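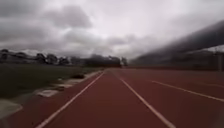
How long should a beginner run before taking a walk break?

Two minutes is plenty. Run two, walk two, and stop after 12 minutes, while you still think well of yourself.

Do this three times a week. Go slowly enough to complain out loud in full sentences. If you can only manage single words, slow down, even if that means a dog walker passes you. One passed me in Grasthorpe every morning of my first September, and we have never discussed it.

After a week, add a minute to each run and leave the walks alone. Repeat until you can run for up to 20 minutes without bargaining.
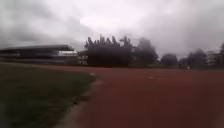 Pick your days in advance and write them down. Deciding at the door is how I spent most of 2021 on the couch. Weather will be offered as an excuse, mostly by you, so settle now what counts. Lightning counts. Ice counts. A sky full of heavy grey clouds over the track does not, and you will be glad of the missing sun by the second lap.

Shoes: buy a pair that fits, with a thumb's width in front of your toes. My first ones cost $88 and I chose them for the color. Blisters, 5. Leave the watch at home for now. It has nothing kind to say yet.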